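Amalgate is looking for people to take part in a bottled tea tasting

We need adults who drink cold tea at least once a week to taste and compare new recipes for Laveo, a range of bottled teas due in the shops next year. No experience of tasting work is needed.

Each session lasts 180 minutes, with a break halfway. You will sit at a table on your own, try 4 teas and fill in a short form on each one. You will also be asked how easy you find the bottle to hold, open and pour from. Plain water and crackers are provided.
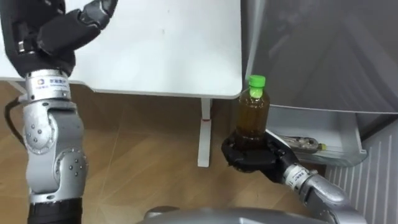 One reader of our August notice wrote to say that the tasting form should have a separate line for sweetness, as she had marked a tea down for sugar when she liked the flavour. The form now has that line, and another for aftertaste.

You can apply if you are 18 or over, have no food allergies and have not taken part in a drinks tasting in the past 2 months. Please do not smoke or wear perfume on the day. Tea contains caffeine, so the sessions are not suitable for anyone who has been told to avoid it.

Payment is by bank transfer within a week of the session. Travel is not covered. The Yazdani building has step-free access and a bicycle rack at the side door.

Apply through the form on the Amalgate website by Tue 8 September. Give your age, the teas you usually buy and the mornings you are free.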